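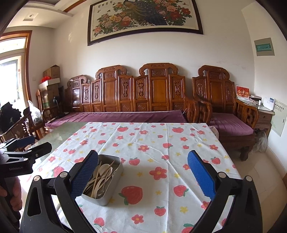 Tiempo de lectura: 2 minutos

Figura 3. Recipiente metálico con utensilios entrecruzados, registrado desde la pinza manual derecha. A la izquierda se observa parte de la segunda pinza.

3.2. Separación de utensilios en recipientes desordenados

En esta sección presentamos el caso que resultó más difícil para nuestro método. La tarea consiste en extraer un solo utensilio de un recipiente donde varios se tocan y se cruzan, como en la Figura 3. En ella hay palos delgados y cucharas dentro de un mismo recipiente de metal cepillado, y los mangos de color claro presentan poco contraste entre sí. El mantel estampado agrega otra dificultad, que es la presencia de contornos de colores fuertes muy cerca del borde del recipiente.

Las demostraciones fueron recogidas con pinzas manuales en viviendas, sin modificar los muebles ni la iluminación. El conjunto de entrenamiento, que llamamos Escombe, contiene 200 demostraciones de esta tarea. De ellas conservamos 147 después de la revisión manual hecha por Nhàn La, quien eliminó las secuencias en que la mano del operador ocultaba el punto de agarre. La evaluación se realizó con 100 intentos por cada método, con recipientes que no aparecen en el entrenamiento.

Comparamos dos variantes. La primera, Skandov, predice directamente la trayectoria de la pinza a partir de la imagen. La segunda, Tristhorpe, estima antes el orden de los objetos en profundidad y elige el que tiene menos contactos por encima. En ambas variantes la apertura de la pinza se controla de manera continua, y las almohadillas de los dedos son las mismas.

Observamos que Skandov tiende a cerrar la pinza sobre el cruce de dos mangos, con lo cual levanta los dos utensilios a la vez. Este error es menos frecuente en Tristhorpe. Sin embargo, Tristhorpe falla más cuando un palo delgado se apoya en el borde, porque su profundidad estimada se confunde con la del metal. Un comportamiento similar fue descrito por Pattinasarany para bandejas de paredes bajas, aunque con objetos más gruesos.

Los fallos causados por el reflejo de las cucharas metálicas se analizan por separado en la sección 3.4.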